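Towers, ribbons and the drawer of screws

Our item in June about old desktop computers brought in more post than anything we've run this year, most of it from people who own one and would like somebody to take it away. We can't take it away. We have 83 of them already, stacked along the corridor in a manner the fire officer described as "ambitious", and the stack is the subject of this item.

The plan is to strip the lot for parts by the end of the season. Working memory goes to the repair bench, drives go to Hacer Tekin for wiping, power supplies get tested and sorted into yes, no and outside please. Whatever is left goes to Lumbantobing for metal. They pay by weight, and the last cheque came to enough for a decent box of biscuits.

A few notes for anyone joining a stripping session, gathered from those who have already lost skin.

Lay the tower on its side before you open it. Upright towers fall over, usually towards the person with the tea.

Unplug everything, then hold the power button in for a few seconds. Pak-hei Hsiao would like it known that he has been saying this since before some of you were born. Power supplies come out whole and stay whole. Nobody opens one, however many videos they have watched.

Coloured plastic is your friend. On a lot of office machines the maker has put a blue tab or clip on the bits you are meant to move, and a surprising amount comes out with a thumb. If you find yourself reaching for the big pliers, stop and look for the blue. The home-built towers have no such manners and are held together with screws of 13 different kinds, all of which end up in the same drawer.

Memory next. Push the catches at the ends of the slot outwards and the stick will rise by itself, like toast. Hold it by the edges and put it in the tray marked MEMORY, as opposed to the tray marked SANDWICHES, which has caused trouble before.

Cables last – and please unplug them at the board end as well. We have a carrier bag of leads that were snipped by someone in a hurry, and Po-yen Poon has been gazing at it for weeks in the hope of an idea.

We have cleared 28 so far. Hsin-yi Sin holds the record for the quickest, though there is a dispute over whether a tower with no drive in it should count, and the dispute has now taken longer than the tower did.

Gloves are provided. Most are left-handed, so if you have a right-handed pair at home, bring it. Dust masks are in the cupboard under the sink, behind the vases.

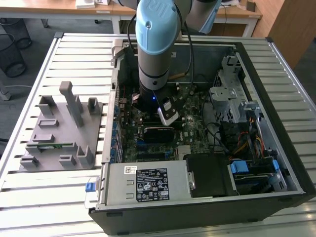
Wenceslao Orozco is also after empty jam jars with lids, for the screws. He says any size will do, then goes quiet when handed a small one.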